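Fans of slow, cozy adventure games have something to look forward to this June, when the small studio Waseck brings its long-loved role-playing game Erkska back in a fully redrawn edition for PC and consoles.

The original came out in 2000, and if you were the sort of kid who stayed up past bedtime with a notebook full of hand-drawn dungeon maps, there is a fair chance you remember it fondly. Players took the part of Aquino, a traveling healer who walks from village to village along the Troven coast, mixing remedies, settling quarrels and now and then running from something with too many teeth.

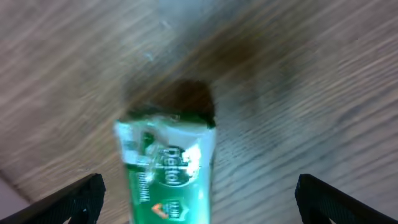 A green and white tube of Dettol antiseptic.

Director Themba Coetzee, who was a junior artist on the first game, says the team of 16 has kept the story almost word for word. The biggest changes are in the battles, which can now be slowed down or skipped altogether, and in the remedy book, which has grown to 400 recipes – plenty to keep even the most patient collector busy through the summer.

The music is back too, and this may be the part that makes old fans go a little misty. Composer Karabo Engelbrecht has recorded 20 of the original tunes again with live players, including the harbor theme that plays while you wait for the ferry (and yes, you still have to wait for the ferry).

Waseck says old save files will not carry over, but a free demo covering the first two villages will be out ahead of launch, and progress made there can be taken into the full game.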